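The Apartment Where Every Chore Gets Done Eighteen Times

The living room that Histmont uses to teach its robots has no front door, no light switches and no dust. It was built in software by Bavix, a small simulation shop, and leased out by the month. In October I spent an afternoon watching operators at Histmont steer a simulated arm through it, one attempt after another, while a program called Yaman saved every movement as an example for a machine to copy later.

The pitch is simple. Learning systems need piles of demonstrations, and real kitchens are slow, cramped and expensive to reset. A rendered one goes back to its starting state at the press of a key. 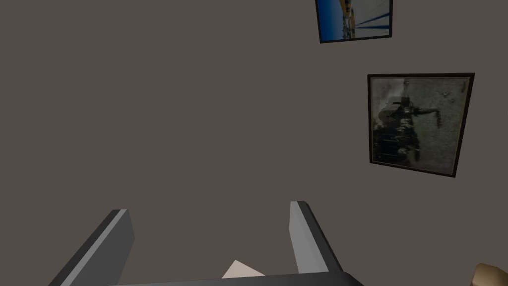
What the pitch skips is how much of the work consists of very little happening. An operator opens the fingers, drifts a few inches, waits, corrects, drifts back. Yaman saves the hesitation along with everything else. Of the 27 attempts I sat through, the operators threw out more than 3 on their own judgment, and the written rules for doing so fit on an index card. When I asked what separates a clumsy demonstration from a useful one, I got three different answers from people sitting at the same row of desks.

The company says variety will smooth all this over. It moves the robot's starting point, changes the camera angle and runs the chore again, 18 times per setup.

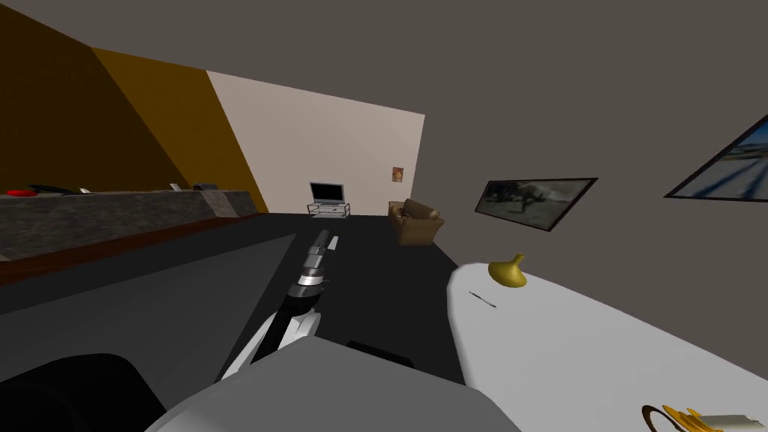
The simulated living room, with the robot's arm pointed toward the television.

I'm not convinced that 18 passes through one home add up to much. The furniture is tidy, and the people who live with furniture are missing. Faststead, a warehouse outfit that tried a model trained on similar data, told me its trial ended early. The arm did well with items like the ones it had practiced on and poorly with most of the rest.
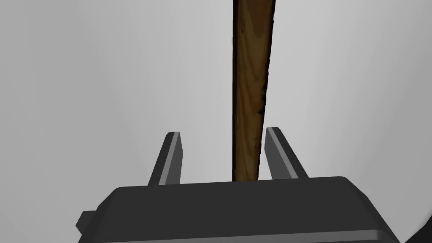 Contact is the harder problem. Deciding where two fingers should go is geometry, and software is good at geometry. Knowing how hard to squeeze, or when a thing has begun to slip, depends on friction, and in here friction is a number somebody typed in. One operator told me she can't feel anything through the controls and goes by eye. Her habits go into the data too.

Histmont plans to mix in recordings from real rooms next year. It wouldn't tell me how many, or whose rooms they would be.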